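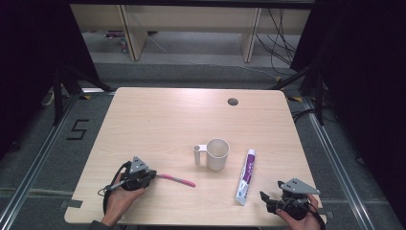 Hello all, sorry it's taken me a while to write up the Wumton open day, I came home with a sore throat and a bag full of leaflets and the leaflets won. Anyway, the part I'd go back for was the hand-held gripper session. They have you stand at a table with a gripper in each hand and do little household jobs, and the grippers record what you did so a robot arm can have a go at it later. The job on our table was the bathroom one: white mug in the middle, tube of toothpaste lying beside it, pink toothbrush. You pick the brush up in the left gripper and keep the right one free for the toothpaste, and I can tell you that having the thing in your left hand while you think about your right is much harder than it sounds! There's a cable off each gripper as well, and I kept wanting to flick mine out of the way like a hoover lead.

The staff were lovely about it. They said most visitors go far too fast (guilty) and that the useful goes are the slow, dull ones. I had 2 tries and on the second I got the brush into the mug, handle first, and was more pleased with myself than a grown adult should be. The woman after me did it first time without a word and went off to get a coffee.

Upstairs they were showing the arm itself, which they call Plidus. It was doing the same sort of job from recordings made before the day. They told us it had learned from 509 goes at the toothbrush task, 103 of them thrown out for one reason or another, mostly people dropping things. I watched it for a good long while. It got the brush in more often than it missed, but it's very slow, and when it does miss it carries on with the next bit as if all was well, which made the children laugh.

To answer the question below:

> On 2018-08-01 a list member wrote:
> Did anybody get to the thing at Wumton? I had a ticket and couldn't
> use it. I'm mainly wondering if it's worth bringing the Kos group
> along next time, they're keen but none of them can program, and
> a few can't stand for long. Also is the parking as bad as people
> say? Last year I gave up and went home.

Yes, bring them. There was no programming at all in the part I did, you just get handed the grippers and shown how to squeeze. Standing is more of a worry. I was on my feet for the whole turn and I didn't think to ask about a chair, so do email them first. The talk was sitting down, though it ran to 40 minutes and the microphone came and went.

Parking: still bad. I left the car at Wostus and got the bus, which stops right by the gate, and I'd do the same again. The bus back was packed so don't leave it till closing.

They're doing another one in November, same building, and they said group bookings would go up on their page once the date is fixed. If the Kos lot do go, I'd happily tag along and have another crack at that toothpaste, I never did get the cap off.

Cheers for now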